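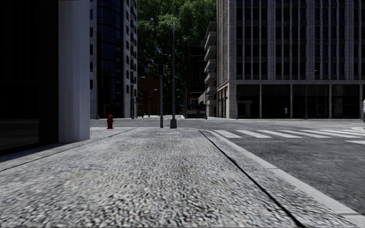 Nataša Mladenović asked whether a navigation score obtained only in the simulated city block can be reported as a result for the Halix policy, or whether a sidewalk trial must be completed first.

**Mei-kuen Chou**

A simulated score may be reported, provided it is labeled as such. Our group ran 206 episodes on one block with six starting positions and a limit of 60 seconds each.
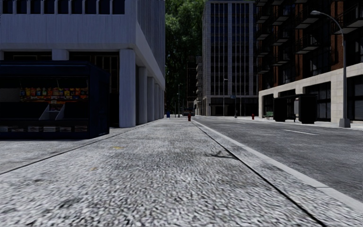
Route length should be fixed before any comparison is made. Shorter routes hide drift, particularly where the walkway offers few turns. A straight stretch between a newsstand kiosk and a red hydrant near the curb is suitable for measuring heading error. Please publish the random seeds.

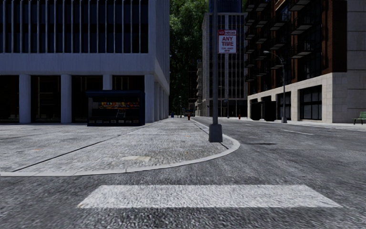 Crossings should be scored separately from sidewalk travel. In our runs, 38 episodes ended in a curb fault, and a single combined rate concealed this.

**Bitar**

Just use the success rate. Reviewers rarely ask for more.

**Gritari**

I disagree with the previous reply. A success rate without path length cannot be compared across policies. 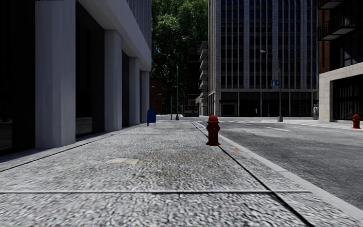 Report both measures, and state the collision threshold in the methods section. Ours was set in July and was not changed afterward.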